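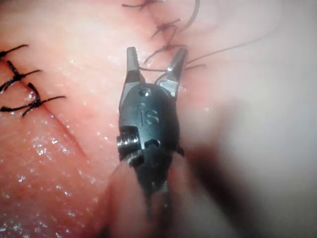

How to Practice a Running Suture on a Bench Pad

Running sutures are my favorite thing to teach! One long strand, a steady rhythm, and a line that slowly closes up as you go. When it clicks it is really satisfying, and you can get there at home on a soft pad with a cheap pair of drivers.

I'm writing this for students in the Kenurau skills evenings, but anyone with a practice kit can follow along.

What you need

A soft practice pad (silicone is fine, a two-layer one is better)
Two needle drivers, or one driver and one pair of forceps
Braided suture with a curved needle, cut to 31 cm
A marker and a ruler
A damp sponge

Don't skip the sponge. Wet the pad before you start and it gets slick and a bit annoying, and your hands learn so much more from that than from a dry one.

Step 1. Mark the line

Draw a straight line 40 mm long and cut along it. Put small dots on both sides of the cut, evenly spaced, for your entry and exit points. After a week or so, try it with no dots.

Step 2. Anchor the strand

Take your first bite at the far end and tie it down with a surgeon's knot plus two more throws, alternating direction. Trim the short tail and leave the long one alone.

Step 3. Take the bite

Hold the needle a little past the middle, toward the thread end. Go in with the point straight down to the pad and roll your wrist so the needle follows its own curve. If you push it forward in a straight line the hole tears open, and on a wet pad you'll see that right away.

Step 4. Pick up the strand

This is the fun part! Open the jaws, bring them to the thread so it crosses between the tips, then close. Go to the thread and let it stay where it is. Beginners chase it, the loop flips over, and there goes the evening. Use only the tips, and grip gently (those little teeth can fray a strand if you clamp down hard).

Step 5. Snug and repeat

Pull through until the edges just touch. Keep light tension with your other hand while you set up the next bite. If the pad puckers, you've pulled too tight, so ease the last loop back a little.

Step 6. Finish

Leave the last loop loose, tie to it as if it were a tail, and trim.

Necati Kırmızıgül showed me a great drill for step 4: pick up and release the strand over and over for 2 minutes, no needle, switching hands halfway. Do it before every session. My pickups got so much cleaner!

Next page: locking stitches, and how to rescue a strand that has gone slack in the middle.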